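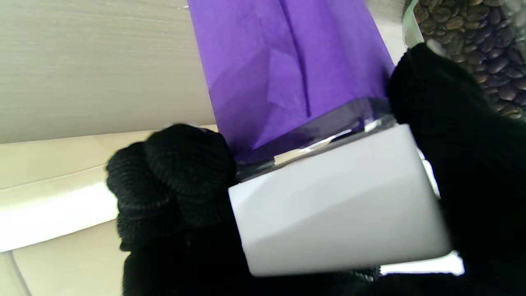

Gift wrap FAQ – Skerkham Coffee

Do you wrap?
Yes. White sleeve, purple tissue, thin metallic band. $6 per item, any size.

Other tissue colors?
Just purple til December.

Can I get beans in a jar instead of a bag?
Yes, glass jar, whole bean only. Wrapped seperately from the cup.

Will the tissue crush in the mail?
A little. Fluff it from the top – don't pull, it tears at the crease.

Order cutoff?
Saturday, noon. Later than that, pick up in store.

Big orders?
Email Latifa Tahiri first. Most we've done is 269.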